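Plaltcombe tidying sessions: where we've got to by September

Well, we're past halfway! 77 of the 144 places are taken, and the dressing table session is easily the favourite (I did think it would be the wardrobes). Your grant has paid for 2 more tables and a pile of sheets to cover them, so Bellamy can have its own set at last.
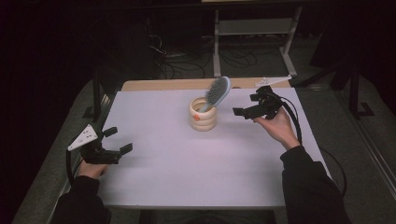

Brushes get a cup of their own now, which saves hunting through drawers. Next up is the bathroom shelf – I'll send costs by the 7th.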